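Puven Navigation Software, weekly meeting, minutes
Minutes taken by Llinos Bellis. Start 10:00.

1. Last actions
The replay tool now reads the old log format. The change to the planner timeout is still in review and stays open.

2. Ground segmentation in simulation
Results were shown from 428 runs on the Meredith street map. In 41 of them the local planner stopped before an obstacle that does not exist. Most of these stops happened on the sidewalk, close to joints in the paving. The group looked at one start position together.
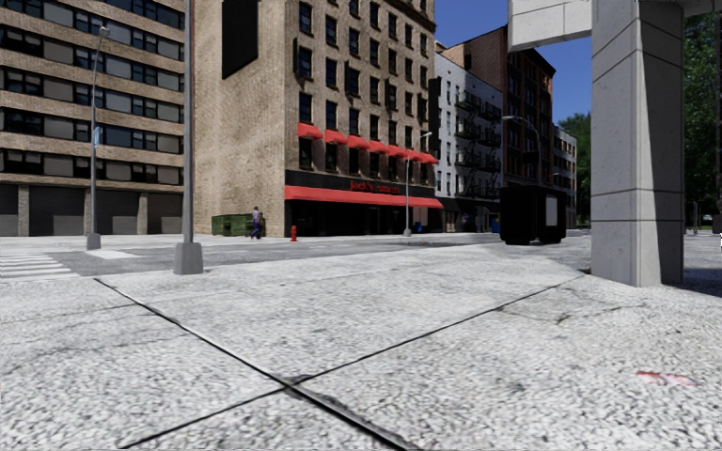

Item 2: Meredith map, rendered view at the start position. The two dark joints cross at low center-left, and the pillar is on the right.

It was discussed if the dark joint is read as a step down. Voller team thinks the problem is in the depth filter, because the texture is very coarse near the camera and smoother far away. Planning side does not agree fully and asks for a test with the filter off. Both agreed that the shadow beside the pillar must be tested separately, with the sun angle changed and all other settings the same.

It was also asked if the pedestrian across the street should be kept for these tests. Decision: keep, the tracker needs it.

3. Prumero release
Ticket 928 (costmap is not cleared after a replan) blocks the release. A fix exists but has no unit test. Release is moved to the end of January. No other tickets were added to the list.

4. Actions
Voller: run the same start position with depth filter off, share the logs.
Planning: write the unit test for ticket 928.
Llinos: prepare 7 sun angles for the shadow test and put the config in the shared folder.

5. Other
Build server will be down during lunch for a disk change. Please push before 12:00.

End 10:50.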